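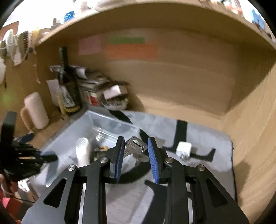 Session 4: The Desk and Its Small Things

Notes for the Joreo evening course, Putting a Home in Order
Written up by Jaime Vilela

Welcome back, everyone, and thank you for bringing your shoeboxes last time (the fellow who brought two will be pleased to hear that I still think about the second one). We have finished with clothes and with the linen closet, and now we come to the desk, which I have been looking forward to since January. As before, these notes cover what I say in class plus a few things I always mean to say and run out of time for. Please read them before you start at home, and keep a pencil nearby, as there is some homework at the end.

4.1 What we mean by small things

For this course a small thing is anything you can close your hand around. Keys, adapters, lip balm, a tape measure, the cap of something, the other cap of something. A desk gathers these more quickly than any other piece of furniture in the house, and I think it's because we sit down at it with full pockets. We come in, we sit, we empty out, and we get up again to see about dinner.

Large things more or less look after themselves. You always know where your printer is. Small things need a place that was chosen for them, and that choice is really the whole of tonight's work. I would much sooner you chose places for ten items and stuck to them than that you bought a set of dividers and went to bed feeling virtuous. I have done the second one myself, more than once, with dividers I had to give away.

4.2 Clear the surface, then put down the mat

Start with one compartment or one half of the desk. Please don't do the whole desk in a single evening the first time! Take everything off and put it on the bed or the kitchen table, wipe the wood with a barely damp cloth, and give it a few minutes to dry while you put the kettle on.

Then lay your mat. I am a great believer in a mat, and a plain gray one is my favorite for this, as both a silver key and a white plug stand out on it. On dark wood you will lose the key's edges, and on white you will lose the plug. Felt is quiet, too, which matters if you share a wall or if someone in the house goes to bed before you do. If your mat has a pattern or lettering on it, that's perfectly all right, just check that your smallest black items can still be found against it.

A word on size. My own mat is 70 centimeters by 32, and it was bought for a different desk, and it has followed me through two moves. You don't need to match the desk exactly. Leave a strip of bare wood at the back for the tall things, which we will get to in 4.5.

4.3 The first sort

Bring the small things back a handful at a time and lay them on the mat with space between them. We use four groups in this course, and you will remember them from the linen closet, although the names are a little different here.

Goes out with me. Keys, transit card, sunglasses, the folding bag.
Plugs in. Adapters, cables, the charger for the thing you no longer own.
Used on myself. Creams, tweezers, combs, any little personal care gadget.
Played with or enjoyed. Cards, a puzzle, a small instrument, a nice stone.

A bunch of keys and a white cube adapter are the pair I like to start with, and you may as well practice with the same two. They are about the same size in the hand, they end up next to each other on nearly every desk I have visited, and they belong in completely different groups. The keys need to be near the edge you pass on your way to the door. The adapter needs to be near the outlet, or better still in it.

If a thing fits two groups, put it where you would look for it when you are in a hurry. Faraji Rugemalira, who taught this session before I took it over, used to have people close their eyes and reach for the item, and wherever the hand went, that was the place. I was doubtful when I first saw it done. Try it anyway.

4.4 Testing a place with your keys

Keys deserve a short section to themselves. Put them where you think they should live and leave them there for one week. Each time you come home, notice whether you put them down in that spot without thinking. If you had to walk around a chair or lift a lid, the spot is wrong, and no amount of good intentions will fix it.

An open dish or an open bin works far better than a drawer. Keep other metal out of it, or you will be picking coins out from between the teeth every morning. If the bunch has grown heavy, take off any key you can't name. Tie a paper tag to it, write the date, and put it in the envelope we made in Session 2. After a few months with no trouble you can let it go.
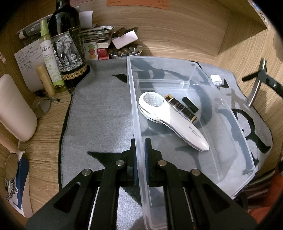 Choosing a container is the part everyone wants to skip ahead to, so I have made you wait for it! My advice is always the same: clear, rectangular, open at the top. Clear, so that you can see the bottom layer from your chair. Rectangular, so that it sits against a wall or another box and doesn't waste the corners. Open, so that putting a thing away takes one hand and one second. Once you have it, let the longest item decide how the rest is laid out. A hand-held beauty device with a long tapered handle will usually want to lie diagonally across the floor of the box, and then a little harmonica can go in next to it. Those two come from different groups on our list, and a strict teacher would separate them. I am not so strict. If the box is shallow in contents and you can see both at a glance, they can share it happily until one of the groups grows.

What I would watch for is the third and fourth item. A box like that fills from the top, and by the end of the month the harmonica has gone under a cable and you have stopped playing it. My rule is a single layer. When something has to be lifted to reach something else, the box is full, whatever the sides may say.

Caps and lids also go astray at this stage. Little white caps are the worst of all, as they look like rubbish and get treated that way. Give them one small corner of the mat while you sort, and match them up before you stand. Anything with no partner at the end of the evening may go in the trash with a clear conscience.

4.5 The row along the back

Every desk seems to grow a back row, and I'm fond of them, to tell you the truth. Bottles, a spray, a tube of something, a rolled paper, a note leaning on the wall. I would never ask you to take it away. It's where a desk gets its character. A wine bottle with an elephant on the label has every right to stand at the back of a desk if it pleases the person who sits there.

Still, some housekeeping. Tall things go behind short things, and sprays should have the label facing you. A short tube set in front of a tall bottle is fine, and you'll be able to reach for either without knocking its neighbor. Rolled papers are better lying down than standing up, where they slowly lean and then topple in the night. Handwritten notes can stay as long as you still read them. Once your eye slides over a note, copy out whatever is still needed and recycle the rest.

If the row has become two rows deep, you have a shelf's worth of things and should think about a shelf. We will do shelves in Session 6, with Dikulent's loan set of brackets, provided it comes back in time from the Morais group.

4.6 Keeping it going

Five minutes at the end of the day, sitting down, with the lamp on. Pick up whatever is lying loose on the mat and take it to its place. That is truly all of it. If you miss a day you'll need perhaps eight minutes the next, and if you miss a week, come back to 4.3 and lay everything out again with a cup of tea and some music. I have never had a student whose desk stayed perfect, and I include the teacher in that.

I did once go through an entire desk of my aunt's, over 72 small things in one drawer alone, and she knew the story behind every one of them. It took us until midnight and we kept nearly all of it. I mention it so that you don't feel you must come back next time with an empty desk. You only need to know where things are.

Homework

1. Do one compartment or one half of your desk, following 4.2 and 4.3.
2. Pick a place for your keys and test it for a week. Write down each time you missed it.
3. Bring one item you could not place. We'll put them all on the long table and help each other.
4. Bring a box you already own. Please don't buy one yet.

Reading for next time is the chapter on paper in the Pudomach workbook, up to the page with the folding diagram. You can leave out the part about filing cabinets unless you have one. If you can't come, leave me a note at the Joreo front desk and I'll put a copy of the next handout aside for you.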